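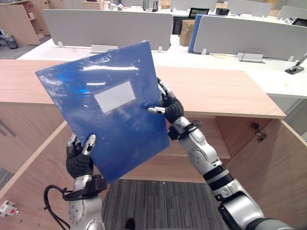
Midenden Paper Rooms is looking for a part-time Records Assistant to help us with the archive of the former Prenow housing office. The tenants' letters, repair books and rent papers from that office came to us in August, and they must be sorted, listed and put into order before readers can use them. Many of the papers are kept in plain office folders, such as a blue plastic one with a blank label window, and for each of these the assistant must find out what is inside and write a proper label. The work is quiet and asks for patience.

The post is for 2 years, with 20 hours in the week. You can choose mornings or afternoons, but we would like the same hours every week. You will report to Noreen Cronin, who is responsible for the collection.

What you will do:
Read each file and write a short entry for our list
Take out rusty pins and old rubber bands
Keep names and addresses of living persons apart from the open papers
Answer simple letters from families who search for a former address
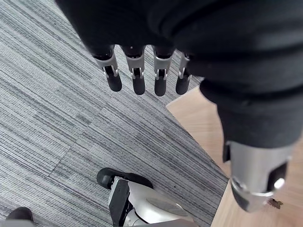
Black fabric over the hand, fingertips pointing to the floor.

We do not ask for a diploma in archives. It is more important that you can read old handwriting, or are willing to learn it, and that you write clear English. Some letters are in Spanish, so a reading knowledge of this language would be of great help to us. You should also be able to lift a full box from a low shelf. If this is difficult for you, please tell us and we will arrange the work in another way.

The list is kept in Skalex, which you will learn in your first days from Maribel Lozano. Until now we have listed 700 files and there are 3,000 more.
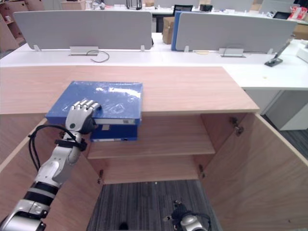 Files which are too thick will be divided, and the second part receives the same number with a small letter. We know that this takes time and we do not set a daily target. The Moriarty papers, which belong to the same office, are already finished and you may use them as a model for your entries.

We offer a fixed monthly salary, paid holidays and a travel card. Tea and coffee are free. There is a small kitchen, and bicycles can stand in the yard.
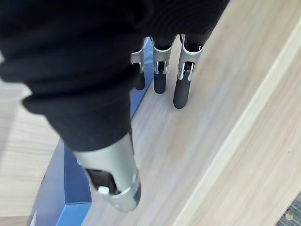

Detail with the knit cover and its rolled cuff.

To apply, please send a letter of one page and a list of your former work to Noreen Cronin at the Paper Rooms. Please name 2 persons whom we may ask about you. Interviews last half an hour and include a short reading test with a letter from the collection. Travel costs for the interview are paid back if you bring the ticket.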